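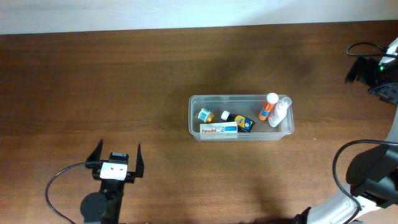 Pandham's medicine swap-in is back, and it has had its best start yet! Residents brought 814 unwanted packets, tubes and bottles to the Brukell pharmacy counter in February, all of them out of date or no longer needed, and all now on their way to be destroyed safely.

The idea is wonderfully simple. You go through the bathroom cabinet, the kitchen drawer and that bag at the bottom of the suitcase, pick out anything past its date, and hand it over. No forms, no questions, and it doesn't matter where you bought it.

Pharmacist Telma Toledo has run the scheme for six years and is thrilled with how it has caught on. "People come in looking a bit sheepish with a carrier bag, and I always tell them they've done a great thing," she said. "Tablets down the sink end up in the river, and tablets in the bin can end up anywhere."

The oldest find so far is a tin of throat pastilles from a house clearance on Fedoruk Lane, with a price on it in shillings. It's now on the shelf behind the till — empty, of course — and has quite a following among the younger customers.

This year there is a home visit service too, for anyone who can't easily get into town. Ekrem Tekin drives the delivery van out to Bernus and the farms beyond, and he'll happily take old medicines back with him when he drops off a prescription. He has 30 households on his round already and there is room for more.

A few things to know before you go. Leave tablets in their blister strips, but keep the cardboard boxes for your own recycling if you can. Inhalers are welcome. Needles and other sharps are not, and need to go in a yellow sharps bin, which the surgery can supply.

The counter takes returns from 9am until 5.30pm. To ask about a home visit, ring the pharmacy or leave a note with Ekrem when he calls.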